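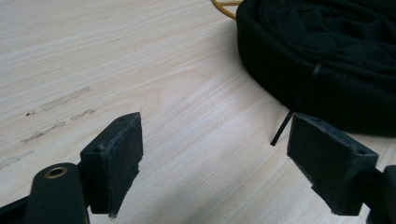

3 min read

The tables in the Porstead reading room have been in daily use since the room opened, and this summer we are finally giving their tops some attention. They get coffee cups, laptops, wet umbrellas and model-making on the same afternoon, and the finish shows it. On a pale wood like this one, the wear follows the grain: a cluster of grayish-brown scuffs, streaky and long, with a few darker specks among them. From a chair you may not notice. With daylight coming across the top you will, and several members have asked whether the tables are going to be sanded, replaced or left alone.

The short answer is that they are staying. We had a price from Trovari for new tops and decided against it. The wood underneath is sound and none of the joints have moved. Most of what people have been pointing out is in the finish, and a finish can be cleaned and patched many times before anyone needs to think about a sander.

Work starts in July and will be done in stages so that there is always somewhere to sit. The window tables go first. Each one will be out of use overnight and through the following morning, and should be back by 2 in the afternoon. A card will be left on any table that is still curing. Please don't move the card, and please don't put a bag down next to it.

For anyone who wants to try the same thing at home, the method is simple enough. Wipe the top with a cloth wrung out in warm water with a drop of dish soap, going with the grain, and dry it straight away. Leave it for an hour and look again. Some gray marks are only dirt or rubber sitting on top of the finish, and those will be fainter or gone. A white eraser, the ordinary school kind, will take off a bit more. Go lightly and brush the crumbs away as you work.

If the mark is still there, it is probably in the finish itself. On our test table we used a very fine pad with a little Konura oil on it, always in the direction of the grain, and stopped as soon as the streak blended in. Going across the grain leaves scratches that are worse than the scuff. So does pressing hard in one spot, which makes a dull patch that shows up every time the sun is low. Try it on the underside or near a leg first. Some tabletops have a hard lacquer on them, and oil will sit on that and go sticky.

The oil needs 8 hours before anything light is put on it and longer before anything hot. We are leaving ours for 14 to be on the safe side. Oily rags should be laid out flat outdoors to dry – don't ball them up and drop them in the trash, as they can heat up and catch fire.

Specks are harder to deal with. If a dark speck goes down into the wood, no amount of wiping will lift it, and scraping makes a hollow. We plan to leave those where they are.

A few requests for afterward. There will be felt coasters on the shelf by the door, and a stack of Toivonen cutting mats next to them for anyone working with blades, glue or metal parts. Please lift things instead of sliding them, especially anything with bare feet or a rough base. If you spill something, blot it and tell the desk.

The long table at the back is not part of this round. Its top has a different finish and needs a separate quote, which we hope to have by the fall. It stays open as usual until 9 in the evening, and the 7 spare chairs from the window side will be moved over there while the work is going on.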